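How Does a Robot Learn to Tidy Up?

Print this page
E-mail this page

Monday, July 21, 2025

Think about how you learned to tie your shoes. Someone showed you, then you tried it, and you got it wrong a few times. After enough tries your fingers knew what to do.

A robot can learn in a similar way. It needs someone to show it, and it needs to be shown many, many times. Each showing is called an example.

At Skaren, a small robot workshop, people collect examples for a robot named Nina. Nina has one arm with a gripper at the end. A gripper is a kind of hand with only two fingers. The fingers can open wide, close, and hold on to things.

Nina does not have to be there when the examples are made. A person carries a gripper with a camera on it and does a chore with it. The person might pick up a ball and put it in a box. The camera records what the gripper is facing and how the fingers move. One chore from start to finish makes one example.

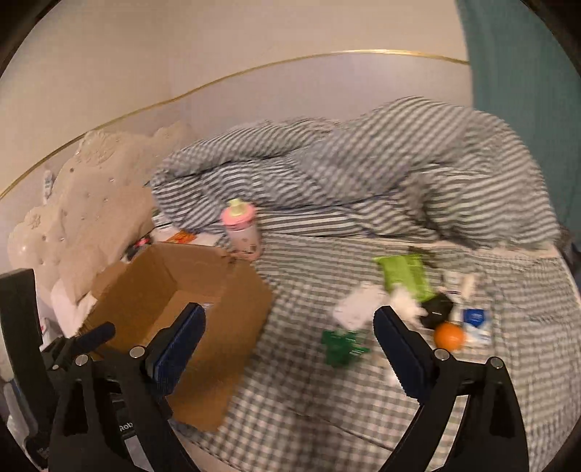
A home is a good place to collect examples. Homes are full of things with different shapes. A ball can roll away. A card lies flat and is hard to get hold of. A cup with a lid is easier to grab from the side than from the top. Blankets make bumps, and a small thing can slide down between them. If Nina only practiced on a bare table, she would not know what to do on a bed.

So the people at Skaren change things often. They do the chore in one room and then in another. They move the box to a new spot. They work in the morning and again in the evening, when the light is different. One helper may record 20 examples before lunch and 42 by the end of the day. For one chore, Nina needs around 600.

Not every example is a good one. Sometimes the thing slips out of the fingers. Sometimes the camera moves so fast that the picture is a blur. A person checks the recordings and decides which ones to keep.

Next, the examples go into a computer program called Skuteo. The program looks for patterns. It works out which finger movements go with which pictures — for example, that the fingers should open before they reach a ball and close once it is between them. This part is called training.

After training comes the test. Nina gets a chore with things she has not seen before. If she drops a lot of them, the people go back and record more examples of the part she finds hard. They plan to test her on picking up socks in August.

Words to know

Example: one recording of a chore being done.
Gripper: a robot hand.
Training: when a computer program looks for patterns in examples.

Print this page
E-mail this page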